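搜索 站内搜索 请输入关键词 搜索

双臂分拣桌上的一个学期：访Quaye学院Silmont小组

5月 文／学院科技社通讯组

Silmont小组参加的是Skarkier学生自动化竞赛的双臂操作组。题目一页纸就能写完：桌面上散放若干小型工业零件，桌子中间有一只料盘，两条机械臂在规定时间内把零件放进料盘，再按裁判指定的次序取出，放回桌面。零件清单提前公布，摆放位置现场抽签。小组有9名学生，来自机械、自动化和计算机三个专业，报名时只有两个人用过机械臂。

采访在实验室进行，当时他们刚结束一轮采集。谈话主要由队长和负责标定的队员完成，写控制程序的队员中途加入。

队长先讲的是选题。“双臂组报名的队伍少，我们一开始以为容易进决赛。看完规则才知道报名少的原因，两条臂共用一个料盘，只要有一条臂停在盘子上方不动，另一条臂基本就没法干活。单臂组不存在这个问题。”

他们的第一版方案把桌面从中间分成两半，左臂管左边，右臂管右边，料盘区域加一把软件锁，谁先申请谁进入。这一版两个星期就跑通了，速度也很慢。写控制程序的队员给出的解释是锁的粒度太粗：“一条臂从申请到释放，中间包括下探、张开、抬起三段动作。真正有碰撞风险的只有下探和抬起的一小段，其余时间另一条臂都在空等。”

第二版把料盘上方的空间切成左右两个区，各自加锁，中间留一条公共带。公共带的宽度改过几次。留得太窄，两个腕部外壳会擦到；留得太宽，又退回第一版。最后的数值是在仿真里扫出来的，再到实物上加了一点余量。“余量加多少，仿真给不出来，”这名队员说，“线缆不在模型里。腕部外面垂下来的那一圈线，臂一转就甩出去，仿真里它不存在。”

处理线缆花掉的时间比预想的多。起初他们用扎带把线贴着臂身固定，腕关节转到接近极限时线被拉紧，夹爪的通信断过几回。后来改为在腕部留出一段弧，弧的大小以腕关节转到两端都不绷直为准。这段弧带来的额外占位写进了碰撞模型，用一个略大的圆柱体近似。圆柱体过于保守，但他们没有再细化。

谈到左右的命名，负责标定的队员提了一个他们自己踩过的坑。小组约定以机器人自身的方向区分左右臂，固定相机从对面看过来，画面里左边的那条其实是右臂。“前两周的记录表是两个人填的，一个按机器人的方向，一个按画面的方向。我们后来拿关节数据一条一条去对，对不上的全部作废。”此后记录表的表头加了一行字，臂的编号也从“左、右”改成了代号，文件名里只允许出现代号。队长补充说，口头交流时大家仍然说左右，每周总有一两次要停下来问一句“谁的左”。

零件清单共有16种，以电气和管路小件为主，有按钮、导轨安装件、电容、支架、小阀门、带孔的金属片等。竞赛方选这些零件的用意没有写在规则里，小组的判断是为了覆盖不同的抓取难度。

按钮类相对容易。本体多有平行的侧面，两指夹爪从上方下去就能夹住。困难在于它们的姿态：蘑菇头按钮倒在桌上时，头部比本体粗，夹爪如果按本体宽度张开，下去会先碰到头。程序里因此给每种零件列了若干稳定姿态，每种姿态对应一组抓取点和一个张开宽度。

阀门是另一种情况。“手轮很诱人，检测出来特征最明显，网络总想去夹手轮，”写控制程序的队员说，“可是手轮能转。夹住以后阀体自己往下坠，姿态就变了，放的时候不知道它朝哪儿。”他们在标注时把手轮区域排除在抓取点之外，只标阀体。排除之后检测置信度下降，抓取成功率上升，两条曲线画在同一张图里，这张图后来用在了中期答辩上。

全组公认最难的是金属片。片子平贴在垫子上，两指夹爪从上往下夹不到边。他们试过三条路线。第一条是把指尖磨薄，从侧面铲进去，结果垫子被推起一道褶，片子跟着褶一起走。第二条是把片子推到桌边，让一侧悬空再夹，规则不允许零件越出桌沿，这条放弃。第三条是用一条臂的指尖轻压片子的一侧，让垫子下陷，另一侧略微翘起，另一条臂去夹翘起的边。现在用的是第三条。

“这条路线对垫子有要求，”负责标定的队员说，“太硬压不下去，太软整片都陷进去。我们没有别的垫子可换，只能调压力。”压力由电流估算，没有力传感器，重复性一般。队长给这一动作的评价是“能用，不好看”。

规则没有限制队伍采用哪种控制方法，Silmont小组最后走的是混合路线。大范围的移动由规划器完成，接近零件之后的最后一段交给模仿学习得到的策略，训练数据由队员遥操作采集。一个学期里他们共采集了1134段操作记录，每段从夹爪离开初始位开始，到零件放下、夹爪抬起为止。

采集流程有书面规定。每次开始前，一名队员摆放零件，另一名队员遥操作，两人不能互换，直到这一批结束。零件的位置按事先生成的随机表摆放。队长说明了这样规定的来由：“最早是谁操作谁摆，摆的人会不自觉把零件放在自己顺手的位置。我们把初始位置画成散点图，点全挤在料盘两侧，四个角几乎是空的。策略一到角上就不会了。”

随机表也有没考虑到的地方。表里只给位置和朝向，没有给姿态，圆柱形电容在前几批数据里几乎全是立着的，摆放的人觉得立着整齐。到了内部测试，裁判由别组同学担任，把电容横着放，策略连续失败。补采横放数据又用了一个周末。

关于操作者之间的差异，几名队员的看法不一致。写控制程序的队员主张只保留动作最稳的两个人的数据，理由是动作风格越统一，策略越容易收敛。负责标定的队员反对，认为比赛中会出现偏差，数据里没有纠正偏差的片段，策略就学不会纠正。他们做了一次对照，用同样数量的记录分别训练。只用稳定数据的那一版在标准摆位下略好，有扰动时明显差。最终版本混用，操作失误但自行纠正的记录予以保留，操作失误并且中止的记录剔除。

标定是全组交接文档写得最长的一章。两条臂的底座装在同一张桌子上，底座之间的相对位姿图纸上有，装配后有偏差。早期做法是让两条臂的指尖在桌面上方对准同一点，读两边的关节角反推。这个办法依赖人眼判断“对准”，误差随操作者变化。后来改用标定板，一条臂夹板，固定相机看板，换臂再做一遍，把两条臂都换算到相机坐标系。

“相机架动过以后一定要重标，”负责标定的队员说，“问题是相机架动没动，看不出来。有人把背包挂在型材上，取下来的时候晃一下，偏了。我们现在每天开机先跑一个检查动作，让指尖去点料盘的一个角，点不准就重标。”检查动作要求料盘处在固定位置，他们为此做过一个定位块，后来发现比赛场地不允许在桌面上附加固定物，又拆掉，改成由视觉检测料盘边沿。

蓝色料盘是竞赛方统一发放的，塑料材质，盘底用久了会有擦痕和磨白。起初分割网络把磨白的地方误认成零件，夹爪会对着空盘底做一次抓取。解决办法很直接，采了一批空盘和只放一件零件的图像加入训练集，误检基本消失。队长提到，与料盘颜色相近的零件也受过影响，有一种零件的下半部分是蓝色，进盘以后轮廓只剩上半部分，高度估计偏小。现在程序在放置前记录零件高度，进盘后不再重新估计。

问到放置动作，写控制程序的队员讲得比较细。零件进盘时夹爪先降到盘底上方的一个悬停高度，停顿，确认另一条臂不在本区，再继续下降到接触。悬停高度按零件种类设置，停顿时间是一个常数。“停顿是我后加的，队里有人觉得浪费时间。没有停顿的时候，零件还带着横向速度，松手以后会滑到盘子另一边，取的时候要重新找。停一下，整轮算下来反而短。”另一条臂在此期间保持夹爪张开、指尖朝下，停在盘边等待，这样它一拿到锁就能直接下探，省去调整腕部姿态的一段。

等待位选在盘边而没有选在桌面外侧，组内争论过。停在外侧更安全，每次进入都要多走一段路径。停在盘边则要求另一条臂的下探轨迹严格垂直，一旦规划器给出斜向轨迹就触发急停。他们最后约束了规划器，在料盘上方只允许竖直运动。

竞赛的赛制分两轮，第一轮计完成数量，第二轮计次序正确率。Silmont小组把更多时间投在第一轮上，第二轮的取出程序到采访时仍在调试。难点是零件在盘里互相倚靠，取一件会带动相邻的一件。队里现有的办法是放的时候就拉开间距，由放置规划模块给每件零件分配一个格位。格位是虚拟的，盘里没有隔板。体积较大的阀门占两个格位，拱形支架因为形状中空，也占两个。

预算方面，双臂平台由学院实验室提供，学期末归还。小组自己花钱的部分主要是指尖和零件。指尖用3D打印件做过几版，内侧贴防滑层，磨损后更换。零件按清单自购，同一种零件不同批次外形略有差异，导轨安装件的台阶尺寸就不完全一致，抓取点因此往中间收了一些。

数据管理用的是一套名为Skonero的内部工具，由上一届学生留下，能够对齐多路视频和关节数据并回放。现任成员给它加了两项功能，一项是按零件种类检索，一项是标记作废原因。作废原因限定在下拉菜单里选，不允许自由填写。负责标定的队员认为这是本学期最省时间的一处改动：“以前作废原因写什么的都有，‘不太好’‘再看看’。过一个月谁也不知道哪里不好。”

对于下一届成员，队长的建议集中在文档上。他认为代码可以重写，采集时的约定一旦丢失，旧数据就没有办法继续使用。目前交接文档包括坐标系约定、零件姿态表、随机摆放表的生成方法、每批数据的操作者代号，以及一份已知问题清单。清单上尚未关闭的问题有金属片压力重复性差、腕部线缆模型过于保守、零件靠近后侧型材立柱时规划器偶尔无解。
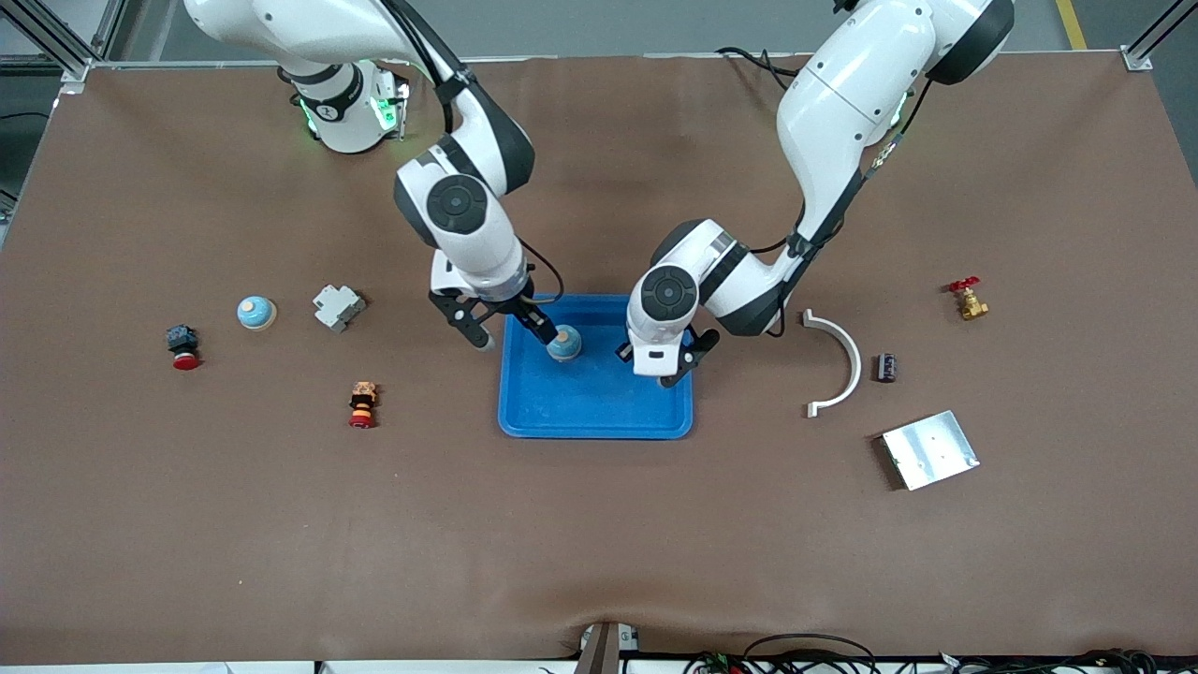

最后一个问题的成因已经查清。规划器把立柱当作从桌面延伸到顶的障碍物，又在外面加了一层安全边界，桌角附近可用的肘部构型所剩不多。写控制程序的队员准备把安全边界改成随高度变化，靠近桌面处收窄，肘部经过的高度保持不变。改动本身不大，改完以后要把涉及桌角的记录全部回放一遍，检查有没有轨迹穿过新的边界。这项工作排在第二轮取出程序之后，由两名低年级队员接手，其中一人目前正在熟悉Skonero的回放接口。

联系我们 | 投稿须知 | 版权归Quaye学院科技社所有，转载请注明出处 | 返回顶部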